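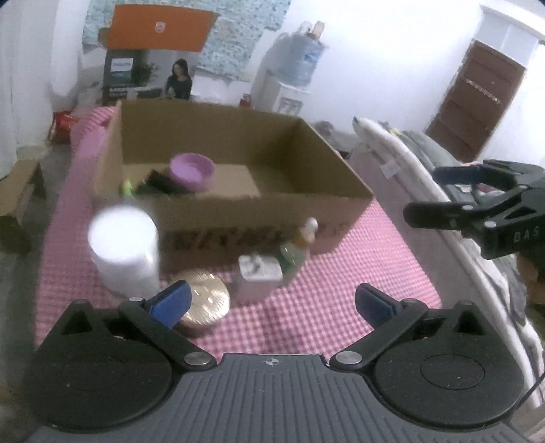 One gripper open over the packing table, a second coming in from the right, a jar, two containers and a bottle up front and the carton behind.

Home | Workshop | How-tos | Visits

How to have a proper go at a hand-held gripper demo

I went along to the Girel open day in November and spent most of the arvo on the packing table, so I thought I'd write up what worked for me (and what didn't!). If you've never driven a gripper by hand, it's easier than it looks, but a few habits help heaps.

1. Open the jaws all the way before you go anywhere near the table. I kept coming in half closed and knocking things over.

2. Start with the jar with the gold lid. It's round and it sits nicely between the blue pads. Leave the tall white container until you've got your eye in.

3. Come straight down, stop, then squeeze. Ilari Vainio, who ran my session, made me say "stop" out loud every time and I felt like a right galah, but my drops went from heaps to hardly any.

4. Lift higher than you reckon you need to. The front wall of the carton will catch you otherwise.

5. Only bring in the second gripper once you're comfy with one. I tried both straight off and got my elbows in a tangle.

6. Watch where your cable's going when you swing across.

The Girel mob had logged 966 pick-ups by morning tea and were after 400 more before close. I did 22 of them, which I'm pretty chuffed with. Parking's around the back off Grumport Road, and wear flat shoes, you're standing the whole time.

127 shares | 22 comments

Contact us | Back to top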